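Can a Robot Put Away the Dishes Yet?
A robot arm and a table of colored bowls

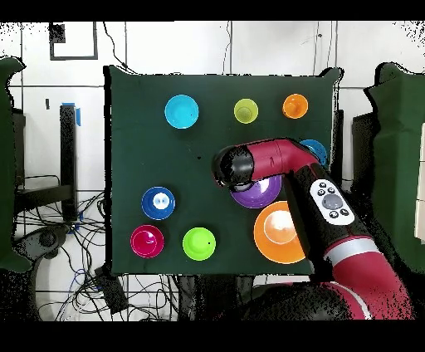
The easy part is still hard

Christos Dimitriou has been trying to get a robot to stack bowls since April. He works at Zeminia, a small company that wants to sell a machine for clearing up after meals, first in staff canteens and later in homes. The project is called Cliner. As of 6th October it can sort and nest a set of plastic bowls, most of the time, if the bowls are ones it has practiced with.

"People ask me when it will do the whole kitchen," Dimitriou says. "I tell them to ask me about bowls."

A bowl is a fair test. It has no handle, so the arm has to take it by the rim, and the rim is thin. Grip too far in and the fingers hit the bottom. Grip too far out and they close on air. A glossy bowl throws back the ceiling lights, and the software can take the bright patch for an edge. Then there is the arm itself, which gets between the camera and the thing it is reaching for. The program has to remember where a bowl was a moment ago and trust that it hasn't moved.

Bright colors help. In testing, the team can say "purple into the large orange one" and know at once whether the machine understood. White canteen china is a different matter, and the success rate drops when they switch to it.

What it costs in time

Dimitriou's best run for a table of bowls is six minutes. He can do the same job by hand in 18 seconds, and has the video to prove it. Speed can be raised, but the faster the arm moves the more it knocks things over, and a bowl lying on its side usually ends the run.

Christos Bakalis, who runs the kitchen at Drakos, a catering firm that has agreed to try the machine, isn't bothered by the pace. His dishwashing shift ends at midnight and the stacking could go on until morning. His worry is food. The bowls in the lab are clean. His come back with soup in them, or a spoon, or a paper napkin stuck to the side.

"I have more than 40 kinds of dish," Bakalis says. "Some of them I don't know why we have."

Shop floors are ahead

Factory work has gone faster. Zurer, which packs bathroom fittings, has eight arms moving parts from trays to boxes. The parts always arrive the same way up, and people stay behind a barrier while the arms are running. Homes offer none of that.

Dimitriou plans to start on cups with handles next. Cutlery is not on the schedule.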